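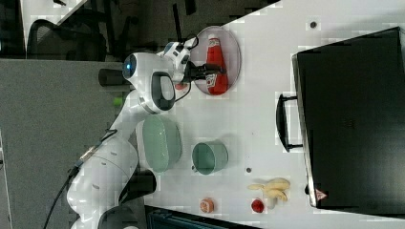

Gripper Comparison, Round 2: Photograph Gallery

Sevunus Institute, Ulport Laboratory

Home > Research > Handling and Grasping > Galleries > Gripper Comparison, Round 2

The Ulport laboratory of the Sevunus Institute carried out its second comparison of robot grippers in June. The work concerned the handling of ordinary table items: food, bottles, bowls, cups and plates. The photographs taken during the trials have been sorted into albums, which are listed on this page with a short note on each. The full collection holds 881 photographs. Partner laboratories may request the original files in writing.

The purpose of the comparison was to establish which of the available grippers should be fitted as standard to the arms at Ulport and at the Nurnport annexe. Round 1 had been limited to blocks and cylinders of known size. It gave clear results for repeatability but was of little help to colleagues whose projects involve the kitchen and the dining table. Round 2 was planned with their requirements in mind.

Each gripper was given the same 208 attempts in the same order. An attempt was recorded as a success when the item had been lifted clear, held for the set time and put down in the target area without being dropped or marked. Attempts stopped by the operator were recorded separately and are not included in either total.

ALBUMS

Album A. Mounting and calibration
Fitting of each gripper to the wrist, connection of the cable, and the opening and closing check made at the start of every session. The cable route was altered after the first session to leave more slack at the wrist. Photographs taken with the earlier route are kept at the end of the album.

Album B. Two-fingered gripper, rigid fingers
The reference device for the whole comparison, supplied with plain parallel fingers. It was the most consistent performer on bottles and on the rims of cups. Results on soft fruit depended heavily on the force setting, and the album is arranged from the lowest setting to the highest.

Album C. Two-fingered gripper, padded fingers
The same gripper with pads bonded to the inner faces of the fingers. The pads reduced the usable opening, so that the largest pieces of fruit could only be taken when the approach was well centred. Pad wear was photographed at the end of each day, and the Friday set shows the greatest change.

Album D. Shukla adaptive gripper
A three-fingered device lent for the trials by Shukla. The fingers bend around the item as they close. It dealt well with apples and peaches from almost any direction and needed very little adjustment between items. Flat plates were difficult for it, and a separate group of photographs has been set aside for these attempts.

Album E. Suction cup
Single cup, tested on plates, bowls and packaged goods only. Bananas and bread rolls were excluded after the pilot session. Readers should note that the totals for this device are therefore not directly comparable with the others; they appear in a separate table in the written report.

Album F. Bottles and condiments
Side grasps on bottles standing upright and lying down, with full, half-full and empty containers. Squeeze bottles were included at the request of the Nurnport group. A grasp near the neck proved steadier than one at the widest part of the body, where the wall tends to give as the fingers close.

Album G. Bowls, cups and plates
Rim grasps, handle grasps and attempts on stacked items. The translucent plates caused more trouble for the depth camera than for any of the grippers, and the album includes paired photographs taken with the overhead lighting on and off.

Album H. Fruit
Apples, peaches, bananas and lemons. The bunch of bananas was attempted at the stem and at the middle of the curve. Lifting by the stem was accepted as a success under the rules of the trial, although several operators recorded that the bunch swung during transfer.

Album I. Mixed table
Several kinds of item laid out together, with the arm required to remove one and leave the rest undisturbed. Contact with a neighbouring item was noted even when the lift itself succeeded. The narrower fingers had a clear advantage here.

Album J. Camera positions
Views of the table from the wrist, the side and overhead, using the same layout each time. The side position gave the most reliable outline of cups and bottles. The wrist camera lost sight of small items in the last part of the approach.

Album K. Failed attempts
Slips, misses and items put down outside the target area, grouped by gripper. Each photograph carries the attempt number used in the results file.

NOTES ON THE RESULTS

The written report should be consulted for all totals. The following remarks are offered as a guide to the albums.

The rigid two-fingered gripper and the Shukla device finished close together overall, but for different reasons. The former did its best work on containers and the latter on fruit. Neither could lift a shallow plate from the table without some help in the form of a raised rim or a gap beneath the edge. Where such a gap was present, the two-fingered gripper was the more dependable of the pair.

Opening width was a smaller factor than had been expected. A gripper with an opening of 50 mm was tried briefly during the pilot session and managed the necks of bottles, the walls of bowls and the stems of bananas without difficulty. It was withdrawn because it could not take an apple, and no album has been prepared for it.

Force settings had a marked effect. Settings carried over from Round 1 were too high for ripe fruit and for thin plastic bottles, and a lower starting value was adopted. Operators were asked not to change the value within a run. Where a change was made by mistake, the run was repeated in full.

The two controllers used in the trials produced no difference in success that could be separated from ordinary variation between sessions. There was a difference in convenience. The newer controller allows the closing speed to be changed without stopping the arm, and sessions that used it were completed sooner.

LAYOUT AND HANDLING OF ITEMS

Layouts were prepared from printed cards kept beside each table. The cards give the place of every item and the direction in which bottles and handles are to face. Small differences between photographs of the same layout come from the repositioning of items by hand between attempts.

Fresh fruit was replaced when it showed bruising. Replacement fruit was matched by width, with weight recorded but not matched. Bottles were checked for leaks before each session and their caps were taped for the inverted tests only.

Tables were wiped between runs. Marks used for camera alignment were left in place throughout and should not be taken for part of any layout.

DIFFERENCES BETWEEN THE TWO SITES

Most of the work was done at Ulport. The Nurnport annexe repeated the bottle and mixed-table series with its own arm, using the same layout cards. Agreement between the sites was good for bottles and less so for the mixed table. The difference has been traced in part to the height of the Nurnport table, which brought the wrist closer to neighbouring items on low approaches. A corrected series is planned, and the photographs from it will be added to Album I.

USE OF THE PHOTOGRAPHS

Photographs in this gallery may be used in teaching materials, theses and project reports, provided that the Sevunus Institute is credited and the album letter is given. Use in advertising, including advertising by the makers of any equipment tested, requires written permission from the Ulport office.

Photographs may be cropped for layout purposes. Colour should not be altered, as several of the albums are used as reference material for camera settings. Anyone preparing a figure that compares grippers is asked to take all of the photographs for that figure from the same album group, so that lighting and camera height are consistent.

REQUESTS AND CORRECTIONS

Requests for original files should state the album letter and the attempt number. Files are normally sent in the week following the request. Errors in the album notes should be reported to the gallery desk at Ulport, with the page heading quoted in full.

The results file and the layout cards for Round 2 may be obtained from the same desk. Material from Round 1 is held in the archive and can be supplied on request.

Related pages
Gripper Comparison, Round 1
Force settings for soft items
Layout cards: printing instructions
Nurnport annexe: equipment list

Back to Galleries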